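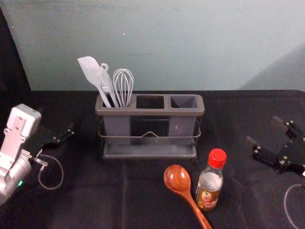

Les conteneurs reprennent l'eau douce

Sur le canal de la Benent, une ligne fluviale régulière relie de nouveau l'arrière-pays aux quais de Brurnik. Voyage à bord du Makori, 98 boîtes en cale et une patronne intarissable.

10/06/2019

Il est un peu moins de cinq heures quand le Makori largue ses amarres, et le terminal de Brurnik brille encore comme une fête foraine. Derrière nous, un porte-conteneurs venu d'Asie se fait vider par les portiques dans un concert d'alarmes de recul. Devant, il y a l'entrée du canal, une bande d'eau noire entre deux rangées de peupliers, et un silence qui surprend toujours les visiteurs. « Vous allez voir, au premier coude on n'entend plus rien du port », promet Socorro Agudelo, les deux mains posées sur le pupitre. Elle a raison. Quatre minutes plus tard, on entend les grenouilles !

La capitaine navigue depuis l'adolescence. Elle a poussé du gravier, du blé, des tourteaux, une fois même un transformateur électrique si lourd qu'il avait fallu attendre la décrue pour passer sous les ponts avec une marge correcte. Les conteneurs, elle s'y est mise quand l'armement Palletti a ouvert sa ligne régulière, et elle en parle avec une gourmandise communicative. Une boîte, dit-elle, c'est une surprise fermée à clé. On connaît son poids, son numéro, sa destination, parfois la nature de la marchandise, et pour le reste on imagine.

Le canal de la Benent a été ouvert en 1817 pour descendre le bois et remonter le sel. Il a connu le halage, la vapeur, les grands trains de péniches, puis les années creuses où l'herbe poussait entre les pavés des quais. Les plus anciens éclusiers racontent qu'à une époque, ils passaient la journée entière sans voir autre chose que des pêcheurs et deux ou trois plaisanciers égarés. Les camions, eux, roulaient sur la départementale voisine, pare-chocs contre pare-chocs, jusqu'aux grilles du port.

C'est cette file d'attente qui a tout relancé. Quand les navires de mer ont grossi, le terminal s'est mis à recevoir en une seule escale ce qu'il recevait auparavant en plusieurs jours. Les parcs se remplissaient à ras bord, les chauffeurs patientaient des heures pour une seule boîte. Palletti, qui transportait surtout des céréales, a proposé de prendre les conteneurs par paquets entiers et de les remonter de nuit vers l'intérieur. L'idée paraissait un peu folle, le canal étant jugé trop étroit et ses écluses trop lentes. Les premiers essais ont été faits avec un seul automoteur, à moitié plein, en plein mois de juillet, par des eaux si basses que l'équipage sondait à la perche.
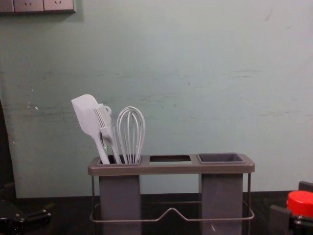

Porte-ustensiles gris sur un plan de travail sombre.

Aujourd'hui, le service fonctionne avec des départs à heure fixe, et c'est là que réside toute la beauté de la chose. Un chargeur qui expédie des pièces mécaniques ou du lait en poudre se moque bien de gagner une heure. Il veut savoir que sa boîte sera sous le portique au moment où le navire de mer se présentera. Le fluvial sait faire cela merveilleusement, à condition que les écluses suivent, que le niveau tienne et que le terminal accorde à la barge une vraie place à quai. Ce dernier point a longtemps fâché tout le monde. Une barge qui arrive en même temps qu'un géant des mers passe forcément après lui, et il est arrivé au Makori d'attendre une journée complète, amarré à un duc-d'albe, avec vue imprenable sur le quai où il aurait dû travailler.

La réponse a pris la forme d'un quai réservé, 1115 mètres tout au fond de l'ancienne darse aux bois, là où les grands navires ne peuvent pas tourner. On y a refait les défenses, dragué le pied de quai, posé une grue mobile sur pneus. Le grutier travaille presque à hauteur d'homme, il voit le visage du matelot qui guide la boîte, et le matelot voit le sien. Cela change beaucoup de choses. On se fait signe, on s'engueule aussi, et les conteneurs descendent dans la cale à une cadence que je n'aurais pas crue possible avec un matériel aussi modeste.

Charger une barge est d'ailleurs un art délicieux à regarder. Les lourds en bas et au centre, les légers au-dessus, les premiers à débarquer accessibles sans tout déplacer, et l'ensemble assez bas pour passer sous le pont de chemin de fer. Socorro Agudelo reçoit le plan par informatique, le regarde, soupire, puis le corrige au crayon. L'ordinateur oublie le vent, explique-t-elle. Trois couches de boîtes vides dans le grand bief, par brise de travers, et le bateau devient une voile.
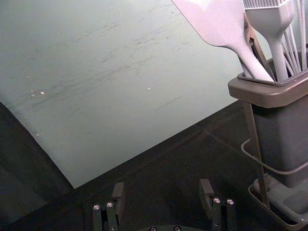
Elle en a gardé l'habitude de téléphoner à l'éclusier du plateau avant de fixer le dernier rang. Lui a une manche à air devant sa fenêtre et il ne se trompe guère. S'il annonce des rafales, on laisse les vides à quai pour le voyage suivant, et le service commercial de Palletti se débrouille avec les clients. Aucun n'est parti pour si peu, assure-t-on au siège, où l'on préfère parler du prochain bateau, un automoteur à propulsion électrique dont la coque est en commande.

Vers midi, nous entrons dans l'écluse double, la plus belle du parcours, avec ses bajoyers de pierre grise et ses portes en acier toutes neuves. Il reste quelques centimètres de chaque côté. La capitaine baisse la vitre, se penche, écoute l'eau qui file le long de la coque – elle jure qu'elle se guide à l'oreille autant qu'aux caméras. Le Makori glisse sans toucher. Un gamin à vélo applaudit depuis la passerelle, et j'avoue que j'ai failli en faire autant.

Nous arriverons au port intérieur en fin d'après-midi. La grue y est déjà en place, flèche levée, et les premiers camions attendent à l'ombre des silos pour les derniers kilomètres. Le bateau repartira dès la nuit tombée, chargé de farine et de bois scié, avec un autre équipage à la barre.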